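20 October 2023

Table settings, Barthorpe order

Carrying on from the notes on stacking. The question for today was whether the small ribbed bowl can go out on the tables already sitting in the larger green piece, or whether the two have to be stacked separately and put together at the table. Barthorpe want the first. They have a narrow service corridor and want each setting carried in one trip. Melina Politis wants the first too, but is worried about rattle and about the bowl wandering off center when it gets carried.

Working names, so I stop mixing them up: the ribbed mint bowl is Vivia, the green underneath is Jardine. The cutlery with the colored finish is Nalar. Item number for the set on the order sheet is 1578. Anything in the older pages marked "sage" is the first Vivia color, which we dropped in January.

Set up on the wood table by the windows. Light there is strong and comes from the side, and it is unkind to glossy surfaces, so if the green looks good there it will look good in a dining room.

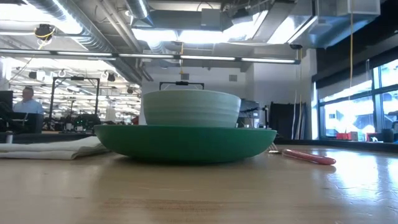
Vivia in Jardine, napkin to the left. Daylight from the right.

Color first. The two greens are far enough apart to look intended. I had doubts about this on the sample board, where the chips were side by side at the same size and the mint looked like a washed-out version of the other. With one inside the other the dark color works as a border and the mint reads as its own thing. Melina agrees. Leaving both as they are.

The gloss on Jardine is heavy. It picks up the windows. I would go down one step on the finish if we were starting over, but Barthorpe signed off on the gloss and the lighting plan they sent has everything coming from above, so it should be less of an issue there. Noted and moving on.

Ribs. They help with grip, at least with dry hands. I picked the bowl up one-handed from the stack and set it back several times and it did not slip. With wet hands it was about the same. What the ribs do not help with is washing. Dried soup stays in the grooves at the bottom of the wall unless it gets a soak first. That has to go on the care sheet in plain words, because kitchens will not guess it.

Stacking. The foot of Vivia does not locate on anything inside Jardine. There is no ring or step for it to drop into, so it goes where you put it and stays there by friction. On a level table this is fine. Carried at a slight tilt, it creeps. Tried it walking from the sink to the table and back with the pair held in one hand, thumb on the outer rim, and by the second trip the mint bowl had moved over to the side nearest my thumb. No noise to speak of until it touched the wall, then a click. A customer would hear that click.

Options for the creep:
-- a thin paper or cloth round between the two. Works, looks fussy, one more thing to launder or throw out.
-- a shallow ring in the bottom of Jardine. Needs a new mold. Not for this order.
-- leave it and have the servers center the bowl when they put it down. Costs nothing.

I lean to the last one. Melina wants to try the cloth round before we rule it out and has some offcuts from the napkin fabric. 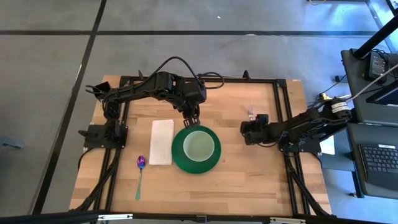 Napkins next. The plan had them rolled, but rolls use up width and the Barthorpe tables are narrow. Went over to a flat fold: in half, in half again, then in thirds to make a long strip. Laid upright next to the setting it takes very little room and the edge stays tidy if it has been pressed. Unpressed, the top layer lifts and the strip starts to open by itself. So they need pressing, and with 500 settings that is somebody's whole morning. I have asked the laundry whether they can return them already folded to the strip. No answer yet.

Off-white is right for the cloth. We tried a bright white earlier and it made the mint look gray.

Fold direction: closed edge toward the bowl, open edge out. The other way around, the layers catch on the cuff when you reach across. Small thing but I did it three times without meaning to. I will draw the fold on a card so the Barthorpe staff have something to copy, with the size of the finished strip marked on it once the laundry confirms what they are sending back.

Table. The scuffed band along the front edge is worse than I remembered and it shows in side light. It is finish wear only, nothing you can feel with a fingernail. It needs a light sanding and another coat of oil before we photograph anything for the brochure. Until then use the back half of the top for anything that will be shown to the customer. Please also do not put tape on it. I spent part of the morning getting old residue off.
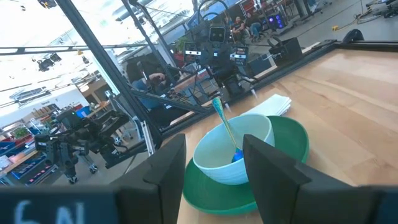
Cutlery placement is the part still open. The drawing has everything laid out flat beside the bowl, which is correct for a formal table, but Barthorpe serve the soup as soon as people sit down and have asked whether the spoon could come out already in the bowl. The length was my main doubt. A short spoon slides down into the soup and someone has to fish it out. The Nalar spoon leans against the side of Vivia with the tip of the handle up past the rim, so there is something to take hold of. The blue-green and gold on the handle also sits well against the mint, better than I had expected from the catalog sheet. Against the dark green alone it looked a bit loud.

What I do not like is how it feels when it moves. The bowl end can swing along the bottom when you carry the set, and that adds to the creep problem above. If the spoon goes in the bowl, the setting has to be carried level, two hands. If it goes on the napkin, one hand is enough. I think that decides it, but it is Barthorpe's call and I will put both to them.

The plain silver fork next to all this looks like it came from another set. Either the forks go to the Nalar finish as well or the spoons go back to plain. Mixed does not work. Price difference to be checked before I bring it up with them.

To do:
-- cloth rounds from the offcuts (Melina)
-- care sheet, line on soaking the ribs
-- chase laundry about the strip fold
-- fold card
-- sand and oil the front of the table, keep it clear overnight
-- fork finish, get the price
-- ask Barthorpe: spoon in bowl or spoon on napkin

Left to test: the tall stack for storage, Vivia in Vivia. The last time I tried it with the first color they jammed at three high and I had to run warm water over the outer one. Want to see if the new wall angle fixed that before anything gets packed.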